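Standing next to the arms during a run: what does your site rule say?
Robot Cells and Benches > Rules and good practice

hibrahim
I look after the bench rules at our Tillville workshop. We have a two-arm bench doing cup stacking and bin work, with one person at the table and grippers on both sides of them. The draft rule from Zostia says hands may be over the table only when both arms are stopped. The people who do the work say that would make it impossible. What do others have written down?

G_Birkett
Ours says the same as your draft and we have kept to it for 7 years. Arms stopped, then hands in. It is slow and I would not change it.

palma_b
Disagree with Graham. If the speed and force limits are set properly and checked, a person can hold a bin while the arms are live. What does your risk assessment say about grip force? The arm maker's leaflet isn't enough, you have to measure it with the fingers you have fitted.

hibrahim
Measured in April with the green pads on. I can send the sheet. Posting the bench so we are all talking about the same thing.

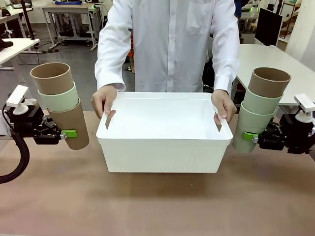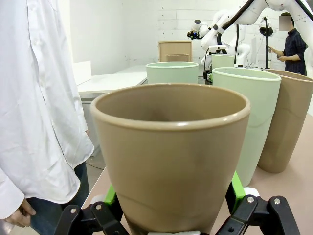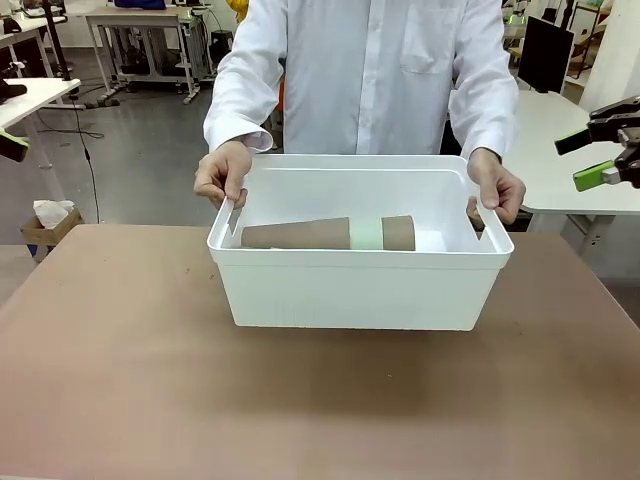
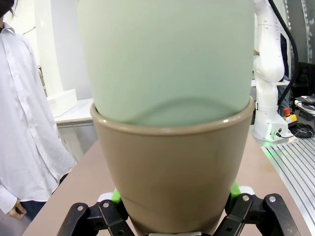 Two-arm bench, Tillville. Bin handling in the first and third, cups in the gripper in the second and fourth.

G_Birkett
Thanks, that helps. In the third one the open gripper is level with the top of the bin and near the person's hand. That is the case my rule is written for. I can't tell from a still whether the arm is live, and neither could somebody walking up to the table.

palma_b
Fair point about not being able to tell. I would want a lamp people can see from where they stand. There is a green light on the base of the arm in the last one. What does green mean on yours?

hibrahim
Powered. It doesn't mean moving. We have that on the wall sheet but I agree it could be misread.

delia_y
Two things from me. The stop button in the fourth picture is beside the arm base. Can the person at the table reach it without leaning past the arm? If not, add a second one on their side. Also loose cuffs. Our rule 11 is sleeves buttoned or rolled above the elbow, no exceptions for visitors.

G_Birkett
Agree on both. And cables off the floor where people stand.

palma_b
Cuffs yes. Rolled above the elbow I think is overdone for grippers this small.

delia_y
It's one line in a rule sheet, Baltasar. Easier to have it than to argue over it at the bench.

hibrahim
I'll put in the second stop and the cuff rule. The hands rule goes back to Zostia with both views attached. Draft 3 will be up here when I have it.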